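Towels, Tables and the Flowers: Your Questions Answered

This page covers the shared rooms at Grustside. It replaces the laminated sheet by the kettle, which had acquired so much handwriting that the original rules could no longer be found. Last revised in November by Nhi Bạch.

Where do the clean towels live?

On the open shelves in the supply room, folded in thirds with the fold facing out. Halves are also a kind of fold, and we have heard the arguments for them, but halves stick out over the shelf and get knocked down by anyone carrying a box.

Which towel is for what?

Dark ones are for tables and spills. Pale ones are for hands and dishes. If you have used a dark one on dishes, please run the dishes again and we will say no more.

Can I fold them my own way?

At home, certainly.

How often are they washed?

The bin is emptied on Sunday evening and again whenever it stops closing. Last year the laundry service, Skurnon, billed us for 3,849 towels. Tsion Tufa believes a good share of those had been used once, to dry one mug. Please hang a towel back up if it has only met clean water.

Do I have to put a damp towel in the bin?

No. Hang it over the rail until it's dry, then put it in the bin. A damp towel at the bottom of a full bin on Monday has turned into something else by Thursday, and Mihret Gashaw is the one who has to meet it.

What do I clean the white tables with?

Warm water and a drop of dish soap. Wipe toward yourself, rinse the towel, wipe again, and dry it off if you're putting paper down. Keep the scouring pads away from the tables. The gray patch at the end of table 8 is what a scouring pad does, and we have been charged for it.

What about marker?

Rubbing alcohol on a corner of a dark towel, then soap and water. Permanent marker comes off too, if you start the same day. After a weekend it is considered decor.

May I keep things on a table overnight?

In rooms 608 and 860, yes, with a note giving your name and the day you'll be back. "Back soon" is not a day. Anything without a note goes to the lost property shelf, where it joins four umbrellas and a very good casserole dish.

Who looks after the flowers?

Tiruwork Lemma, who would like it known that the pots should not be given leftover coffee. If a pot is in your way, slide it to the far edge of the table and leave it there. Please don't put it on the floor. We have lost one that way, and a pair of shoes.

Are the blinds supposed to be down?

During the day, yes, in any room with a glass partition. Tilt them with the rod if you want more light. Pulling on the slats works exactly once, and then Woldegiorgis sends someone out to replace the set and sends us the bill.

The glass has fingerprints on it. Whose job is that?

Yours, if they're your fingers. A barely damp towel and then a dry one will do it. The frosted door has a lever handle — use that, and the glass stays clean for days at a stretch.

I've spilled something and there's no towel in the room. What now?

Take one from the supply room, then bring a second one back with you so the next person is spared the walk. Paper towels are for broken glass and for nothing else you are likely to think of.

Who do I complain to about this page?

Dima Sfeir, in writing. She answers everything, eventually, and files the ones about folding together.

Related pages
Booking a room at Grustside
The fridge: labels, dates, consequences
Rindance recycling pickup times
Lost property, current list
Plants and who waters them

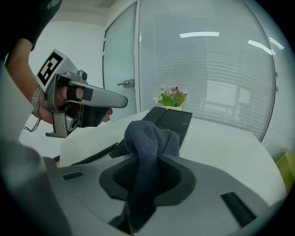

Setting up a room again takes a few minutes if everyone leaves the table the way they'd like to find it. Wipe first, then move the chairs, then do the lights. The white pot with the pink and white blossoms is at the far edge of the table, where it belongs, and the blue-gray towel is one of the dark ones, so it can go anywhere on that tabletop and nowhere near the mugs. Bunched up is fine while you're working. On the shelf, it's thirds.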